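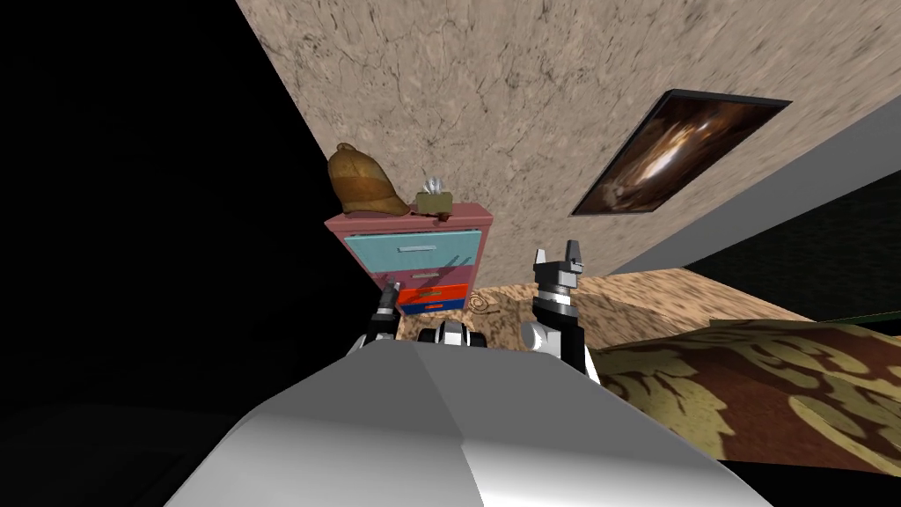 Simulación: el robot se me vuelca delante de la cómoda

rostomora
Buenas a todos. Llevo 7 noches con esto y ya no sé qué tocar. Robot móvil de dos brazos, tarea de cajones en una habitación simulada. Arranca bien y, al acercarse a la cómoda de colores, la base se inclina y se queda así, con todo el cuarto torcido en la cámara. Me pasa en 40 de 60 episodios. ¿Alguna idea?

plurkine
¿Has mirado la cuerda o látigo enrollado del suelo? La tienes al lado del cajón azul. Si su malla de colisión está mal, la rueda se sube encima y adiós.

rostomora
La quité ayer y sigue igual – bueno, vuelca un poco más tarde, pero vuelca.

nundunis_7
Yo no culparía a la cuerda. A mí me pasó con una alfombra: tenía un grosor absurdo en la colisión y el robot se enganchaba en el borde. Y tú tienes alfombra.

plurkine
Pues no lo veo, el robot va de frente a los cajones. ¿Qué masa le has puesto a la base?

rostomora
Uf, acabo de mirarlo... los brazos bien, pero la base trae el valor por defecto. ¡Casi no pesa nada! Y el límite de fuerza está en 3000.

plurkine
Ahí lo tienes. Baja ese límite y ni se te ocurra pasar esa política al robot de verdad.

nundunis_7
Vale, pero prueba también sin alfombra, que sigo sin fiarme.

rostomora
Lanzo las dos pruebas por separado esta noche y os cuento. ¡Mil gracias!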